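### Cetitora desktop client stuck on "Linking device"

**grallier_user**

I'm installing the Cetitora messenger on a Windows laptop. The QR code scans, then the desktop client stays on "Linking device" until it times out. The phone app works. I have reinstalled it 3 times.

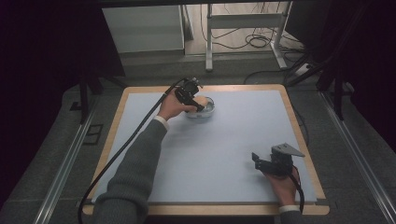

*Work table with a pale blue-gray top and a light wooden border.*

**Beverley Hartley**

Check the clock first. The link token is rejected if the laptop and phone differ by more than 22 seconds. Set both to automatic time, then delete the Skelano folder under AppData — the uninstaller leaves it behind — and scan again.

**holroyd_b**

Worked for me after turning off the VPN. Not sure why.

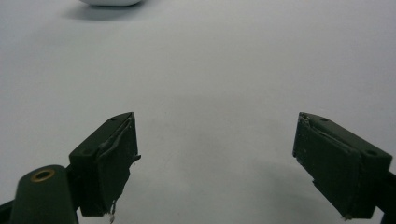
Does the phone have to stay online after linking?

Only for the first sync, which copies the last 100 messages per chat. After that the desktop client connects by itself, and you can have five linked devices per account.

**grallier_user**

It was the clock. Linked now.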